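# Is it worth putting any money into this Dell tower?

**plamska_ridge** wrote:

Somebody at work swears that a used office tower plus a cheap upgrade beats buying new. I have my doubts. I got this one from the Pircombe surplus sale and the seller's listing called it "fast, like new." I've heard that before. Side panel off, here's what I have to work with. The Dell board with the processor in its socket is in the second one.

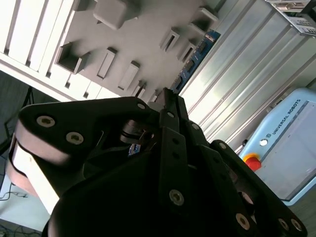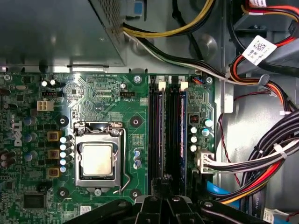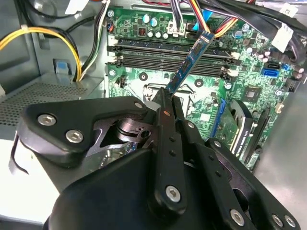
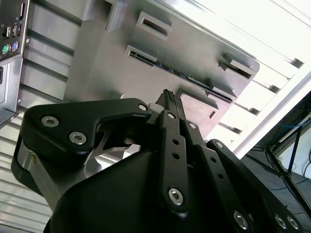
I want it for email, bills and a scanner program that only runs on older Windows. Budget is 71 dollars, and I'd like to keep most of it. Talk me out of this or into it.

---

**marinho_fan** wrote:

Into it. More memory and a solid state drive and it'll feel like a different computer. I did the same to one in January and my kids use it every day.

---

**gruffoldtech** wrote:

> it'll feel like a different computer

People say this on every thread. It'll feel like the same computer with a faster drive. The processor doesn't change, and web pages keep getting heavier. Did you time anything before and after, or are you going by feel?

---

**marinho_fan** wrote:

By feel. I'm the one sitting in front of it, so feel is what I care about.

---

**prilulbridge_parts** wrote:

Before anyone spends a dime:

- Get the exact model number off the case and look up the manual. Dell boards are picky about memory.
- Clean the old paste off the processor and put on new before the cooler goes back. Don't reuse the dried stuff.
- Plug the processor fan back into FAN_CPU. Some of these complain at startup if it's on anything else.
- Seat the memory until the clips close by themselves. If you have to pull the clips in, the stick isn't down.

And test the power supply. Sellers never do.

---

**gruffoldtech** wrote:

Agree on the power supply. I don't agree on paste being urgent. I've seen ten-year-old paste doing fine.

---

**prilulbridge_parts** wrote:

Once the cooler has been lifted it's a new job. Doesn't matter how good the paste was last week.

---

**gruffoldtech** wrote:

Fair, if it's been lifted. I meant machines where you leave it alone.

---

**twocoffees** wrote:

My last one of these cost more in the end than a refurb with a warranty. Memory that didn't match, a drive cable I forgot, then a dead power supply. I added it up at 265 dollars. A refurb was 300 and would have come with Windows on it.

---

**marinho_fan** wrote:

That's bad luck, though. Mine needed two parts!

---

**twocoffees** wrote:

Maybe. I'd like to hear from the people whose bad luck never gets posted.

---

**plamska_ridge** wrote:

OK. I'm going to check the power supply, do the paste, and run a memory test overnight before I buy anything. If it throws even one error it goes back to Pircombe. Still not sold on the drive. Does the scanner program care what kind of drive it's on?

---

**prilulbridge_parts** wrote:

No. Windows might care about the old scanner driver, so try that first, on the drive you already own.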